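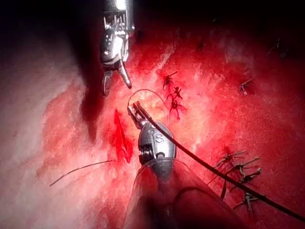

Two surgical instruments at work close to red tissue, the upper one with its jaws open.

Home News Features Schools Outdoors Contact
Search this site Enter keywords Go

July 27, 2025
By Jawad Magsi

Counting mussels at Rakier Point

The Year 10 class at Zunberg College gets to the rocks an hour before low tide. They carry rope, clipboards and wire squares, and they work in pairs along a line that runs from the car park steps to the water.

There are 14 marked spots on the line. At each one a pair lays down a square, writes down what is living inside it and moves on. The class has done this every term for five years, and the older sheets are kept in a filing cabinet at the back of the science lab.

Mussels are the main interest. In March the students recorded 51 in the square nearest the steps, the highest figure on any of the sheets for that spot. The lower squares were mostly bare rock and weed.

Identification takes the longest. Limpets are easy enough, but two of the small snails look much the same until they are turned over, and arguments about them can hold up a pair for several minutes. Anything lifted goes back where it was found, the same way up.

Back at school the numbers go into a spreadsheet and each pair draws one animal from the day in colour. The drawings hang in the corridor outside the Choi Library until the next trip.

Next term the class will add a second line at Starnel Beach, where the rock is softer and there is more sand between the pools.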